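Malmont Household Textile Care Labels
Data card, release 10

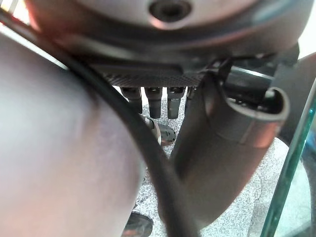 Summary

Malmont is a table of care label transcriptions from household textiles: sheets, towels, curtains, table linen, cushion covers and blankets. Each record holds the text of one sewn-in or printed label, the care symbols encoded as short codes, and the fiber content as stated by the maker. It is intended for work on text normalization, symbol-to-text matching and laundry guidance lookup.

The release contains 294 label types. A label type is a unique combination of text, symbols and layout; two towels from the same production run share one type. Of these, 245 have complete fiber content. The remainder have a missing or illegible content line and carry the value UNK in the fiber field.

Files

labels.csv: one row per label type
symbols.csv: lookup table from symbol code to plain wording
fibers.csv: normalized fiber names and their variants
sources.csv: source collection for each row
CHANGES.txt: release history

All files are UTF-8, comma separated, with a header row. Fields that contain commas are quoted. Line breaks inside a label are stored as a vertical bar.

Fields in labels.csv

label_id: string, stable across releases
source: one of STA, JAN, SHE
item_class: one of 17 classes, listed at the end of sources.csv
raw_text: transcription as printed, including spelling errors
norm_text: lowercased, abbreviations expanded
lang: language codes in order of appearance
symbols: space-separated codes in printed order
fiber: fiber code and percentage pairs, or UNK
attach: sewn, printed or heat-applied

Percentages in the fiber field are copied from the label and are not corrected. Some rows do not sum to 100. Use the check_sum column in fibers.csv to filter them.

Sources

Stasutby (STA) supplied labels from returned bedding and towels. Jandari (JAN) supplied curtain and upholstery labels, most of them in two or more languages. Sheikh (SHE) supplied table linen and is the only source with heat-applied labels. Purchase records, lot numbers and retailer names were removed before transcription.

Transcription

Every label was typed twice by separate transcribers working from the physical item. Differences were settled by a third reading. Faded characters are marked with a question mark, one per character. Where the number of faded characters could not be determined, the gap is marked with an underscore.

Symbols were coded from the printed graphic only. If the wording beside a symbol contradicts it, both are kept and the row is flagged in the conflict column. The most frequent conflict is a tumble dry symbol printed next to "line dry only."

Known problems

1. Wool and wool blends are underrepresented. Blankets from Stasutby are nearly all cotton or polyester.
2. The item class "throw" overlaps with "blanket" in JAN rows. Merge the two for classification work.
3. Bleach symbols changed form between older and newer labels. Both forms map to the same code, and the original form is not recorded.
4. Release 9 truncated raw_text at the first quotation mark. Rows derived from that release should be rebuilt.

Not suitable for

Legal compliance checks, fiber content verification, or garment labels. Clothing was excluded at intake.

Versioning

IDs are never reused. Withdrawn rows stay in labels.csv with withdrawn set to 1 and an empty norm_text. The next release is planned for July and will add an origin_stmt field for country of origin wording.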